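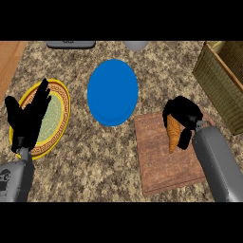
Unit 4: Domestic manipulation. Can machines do the chores yet?
Lecturer: Selina Mösli

4.1 Scope
Short answer: some chores, some of the time. This unit covers kitchen tasks with two arms and multi-fingered hands. Shop-floor handling is treated in Unit 5 (Prandero case notes).

4.2 Why pastry is a useful test object
A croissant is tapered, ridged and easily crushed. Grip force has to stay inside a narrow band, and the contact surface differs at every finger. A rigid mug tolerates far more error. With a cutting board and more than one plate on the same counter, the controller must also work out which surface is the target.

4.3 Simulation and transfer
The Dralleritz set used in the labs contains 2,670 simulated episodes, of which 2,000 are for training. The rest are held back. Rendered granite has the right colour and speckle, but crumb, flake and grease are not modelled. Expect grasp success to drop on real hardware – sometimes sharply.

4.4 Two arms
For a single pick-and-place, the second arm may have nothing to do. It still occupies space and must be included in collision checking. Tasks that need both hands (opening a jar, folding a tea towel) remain unreliable outside the lab.

4.5 Reading before the tutorial
Thaler, chapter 2. Altura lab manual, section on contact models.

Exercise: write a success criterion for "put the croissant on the plate". State the release height, the permitted damage and the time limit.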